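4.2 Recording a Demo Set (two-arm cell)

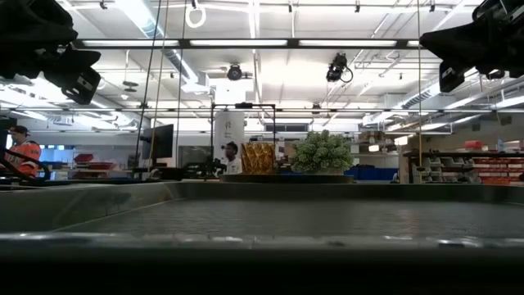

Fig. 4-2. Cell seen over the gray tray. Both arms up, plant and gold piece at the back.

Before you start: joints homed, Trnka logger open, disk space checked. One set = 124 demos.

1. Park both arms high, one each side.
2. Set props at the back. Tray stays in front.
3. Check all views in the logger. Cables clear of the lens? Good.
4. Type the task name. Same spelling every time, lowercase, no spaces.
5. Press Record, wait 2 seconds, then move.
6. Finish the task, arms back to park. Press Stop.
7. Mark it keep or toss. Dont leave it blank.
8. Shift the props a little. Repeat from step 5.

NOTE: Fumbled grasp but recovered? Keep it, tag "recover".

NOTE: Take a break every 6 demos or the motions get sloppy.

CAUTION: Hands out of the tray whlie the arms are live. Pause first, then reach in.

Logger frozen: see 4.5, or ask Rafia Warraich.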